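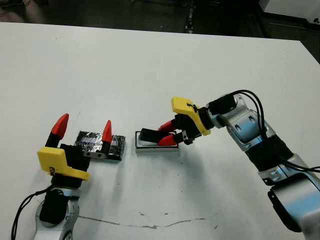 The two-arm cell at Troton, left gripper open, right gripper holding a black piece down on the tray.

Lab visit: the grip fault at Troton

Skundine, February

Our group went to Troton to hear about a fault they had last year on one of their two-arm handling cells. The visit was arranged by Zofia Jakubowski, and Kazimiera Ostrowski, who runs the cell, showed us round. We had asked for the failure and not the sales tour, and that is what we got.

The job is simple to describe. One arm picks up a part and the other places or presses something on a tray. Both grippers have red fingertips and yellow 3D-printed brackets. The parts are test pieces, some bare metal, some wrapped in foil or tape so that they are awkward to see and to hold.

The fault was a dropped part. The left gripper reported a good grip, lifted, and let a wrapped piece slide out halfway through the move. The arm carried on to the handover point with nothing in its fingers, and the right arm closed on the left fingertips. One pad was torn and a bracket cracked. No one was hurt, but Yannick Chauvin had his hand on the guard door at the time, and the door switch on that side had been bridged during setup and never put back. They treated the switch as the more serious finding of the two, and I agree with them.
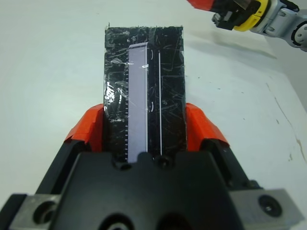

Troton, handling lab, February

The taped pieces gave the most trouble. Kazimiera explained that the gripper judged its hold by finger position alone. Tape gives a little when squeezed, so the fingers stopped at a width the software accepted before there was enough force on the part. They went back through 3209 logged grips on wrapped pieces and found 70 where the finger width had drifted during the lift. Most of those had ended without a drop, so they had never been looked at.

The changes they have made are these. Grip force is now read as well as width, and read again after the first part of the lift. If the two readings differ by more than a set amount, both arms stop. The right arm will not close at the handover point until the left has confirmed it still has the part. The guard switches are tested at the start of each shift, and a bridged switch now stops the cell from starting.

Oľga Šimek asked whether the extra reading slows things down. It adds 670 milliseconds to each cycle. Yolanda Huanca asked how often the new stop trips for no good reason, and the answer was more often than they would like, mainly on foil. They are still adjusting the limit.

We finished with a look at the incident form, which is a single page and better than ours. Kazimiera has agreed to send a blank copy. Our next visit is to Urola, and anyone wanting a place should write to Zofia.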